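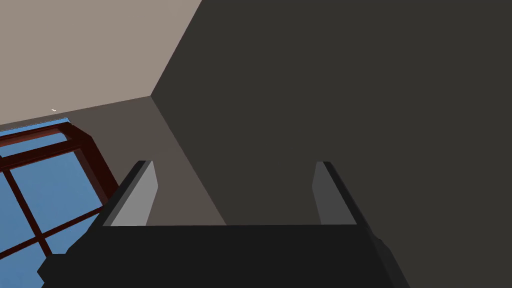
Two-finger gripper, fingers open. Computer render.

Town economy is "growing" but jobs keep going down?? how

rustbeltish
Ok so I live in Haro, and the big employer here is Joo. Used to be 3000 people on the payroll when I was in high school, now it's 1519 (their own number, from the hiring fair flyer). Lolla closed its store downtown too. But the regional report from Cisix says our local output went UP 2 percent last year, after inflation. Same report says wages flat. I read it twice. How can output go up when half the jobs are gone and everyone I know is broke? Is the number just fake? Not trying to start a politics fight, just want to understand what's being measured. Thanks in advance

14 comments · 6 shares

penny_ledger
Not fake, probably. Output and jobs are two different things and they can go opposite ways for years.

Output = value added by stuff made in the area. So sales minus what the plant paid for parts, power, etc. If Joo ships the same amount with fewer people, output stays put and output per worker goes up. That could be new equipment, could be dropping the low-value product lines, could be they contract out the cleaning and the trucking so those folks don't count as Joo anymore even tho they still drive to the same lot. Check that last one before you decide the jobs are all gone.

Then who gets the money. Value added gets split between wages, profits, and some taxes. Profits count as Haro output because the plant sits in Haro. If the owners live someplace else that money leaves and you never see it at the diner. So look for personal income for the county, not output. Should be in the back tables. That one is closer to what you're asking about.

Also your timing is off a little. The job drop is since high school, the 2 percent is one year. Could have fallen a ton first and then come up a bit from the bottom. Ask for the whole series.

22 found this helpful

bluewagon
its inflation. they never count rent right. everything at the store is double and they say growth. dont trust any of these reports

3 found this helpful

mid_river_econ
Penny's answer is good. The one above me skipped the part where OP said after inflation, though it's a fair point that the price index might not match your own bills. Usually it's a national or state index and rent here could be moving differntly.

One thing to add. When one plant makes up a huge chunk of a small place, the regional number is often an estimate. They take the state figure for that industry and share it out, by payroll or whatever they have. So a good year statewide can show up as a good year in Haro even if it wasn't. I'd want the methods note before putting any weight on 2 percent. Revisions too, the first release usually moves.

If 75 percent of the jobs were at one place I'd ignore the growth rate completely and look at headcount, hours, and how many people moved out. Don't know your actual share, you'd have to look it up. Library has the older reports on paper, mine did anyway.

9 found this helpful

rustbeltish
ok the trucking thing, yes, they did do that. Didnt think of it. Going to look for the income table tonight

2 replies · Share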